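Live Sound at Small Venues: Reverberation and Speech Clarity at the Drendden

Project report, third-year module in music technology
Author: Trygve Kvam

1. Aim

The project set out to measure how the acoustics of a small standing venue change between soundcheck and performance, and to test whether a fixed equalisation setting made in the empty room is still usable once the audience is in. The venue was the Drendden, a former grain store with a capacity of 84. Two bands, Pumen and Todis, agreed to play the same two songs at soundcheck and again in their evening sets in July.

2. The room

The hall is rectangular with a brick rear wall, a timber floor and a low plaster ceiling. The stage is at the short end and is raised by one step. There is no permanent acoustic treatment apart from a heavy curtain behind the drum position. The main loudspeakers hang either side of the stage and are driven in mono. All mixing was done by the house engineer, who was asked to work as usual and to save the desk settings at the end of soundcheck.

3. Method

Measurements were taken at 3 positions: front centre, the mixing desk and the rear wall. At each position a swept sine was played through the main loudspeakers and recorded with an omnidirectional microphone at ear height. The sweep was repeated during the changeover between the two bands, when most of the audience stayed in the hall. Both sets were also recorded in full from the desk position.

The recordings were cut into short overlapping windows, which gave 3,918 usable segments after those with clipping or loud talking close to the microphone were removed. Reverberation time was calculated in octave bands. Vocal clarity was judged separately by a listening panel of fellow students, who heard matched passages from soundcheck and performance in random order - the panel was not told which was which.
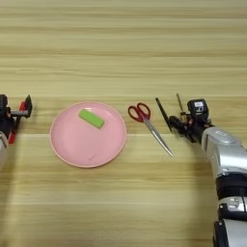
4. Results

Reverberation time fell in every band above 250 Hz once the audience was present. The largest change was in the band above 800 Hz, and the smallest was at the rear wall, where the low ceiling appears to dominate. Below 250 Hz the results varied between positions and no clear trend was found.

The panel preferred the performance recordings of Todis, whose arrangements leave space around the voice. For Pumen the preference was reversed. Their guitarist raised his amplifier between soundcheck and set, and this masked the vocal on the second song, "Carbone", more than any change in the room.

5. Limitations

Only one evening was measured. The changeover sweep was made with the bar open, so the noise floor was higher than at soundcheck. Stage volume was not controlled - a later study should fix amplifier levels or log them.

6. Further work

The same procedure could be run with the rear wall covered by a second curtain. The venue has agreed in principle, subject to the fabric meeting its fire rules.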